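Hand-Held Grippers > Setup and Care
Posted in October by Sorin Dobre

Section 4: Replacing and Checking the Finger Pads

Applies to the Tellosach hand-held gripper, used singly or as a left and right pair. Read Section 3 (Charging and Storage) first if the gripper has been on the shelf for more than a month.

Tools: 2 mm hex key, small flat screwdriver, lint-free cloth, isopropyl alcohol, one set of pads per gripper.

4.1 Removing the old pads

1. Switch the gripper off and unplug the cable. Wait for the status light to go out.
2. Open the fingers by hand until they reach the stop. Do not force them past it.
3. Loosen the pad screw on each finger arm two turns. Leave the pivot screws alone.
4. Slide the pad off toward the tip. If it sticks, work the flat screwdriver under the rear edge and lift a little at a time.
5. Wipe the bare arm with alcohol and let it dry.

CAUTION: The arms are under spring load. Keep your fingertips out of the gap while the pads are off.

4.2 Fitting the new pads

1. Push the pad on until it meets the shoulder of the arm.
2. Tighten the pad screw until it is snug, then stop. An overtightened screw will bow the pad, and small boxes will turn in the grip.
3. Repeat for the other finger.
4. Close the fingers slowly. The pads should meet along their full length. If they touch only at the tips, remove them and check for old adhesive on the arm.
5. Switch on and run the zero routine with the fingers closed and nothing between them.

Note: Always change both pads on a gripper together. A worn pad opposite a new one pulls the object off center.

4.3 Grip check on the table

Lay a cloth on the table so that dropped items do not roll or chip. Put out a mix of shapes: something flat-sided, something curved, something with a rough surface, and at least one item inside a bowl or tin so the fingers have to reach over a rim.
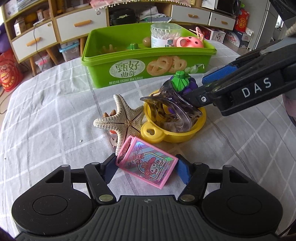

Work through the items one gripper at a time, then with both. Pick up each item, hold it for 4 seconds, and set it down in a clear spot. Squeeze gently on hair clips and other sprung parts, which can jump out sideways. When reaching into a bowl, keep the screw heads clear of the rim.

Write down any item that slips and which gripper was holding it. If the same gripper drops flat-sided items more than once, go back to 4.2, step 4.

4.4 Service interval

Inspect the pads every 200 grip cycles. Replace them when the surface is shiny or an edge has started to lift. Costel Bratu keeps the pad log for the Tudose bench; enter the gripper number and the cycle count there after each change.

Spare pads are stocked under Gerkska part 13. The older Mostard pads fit the arms but are too thick for the zero routine and should not be used.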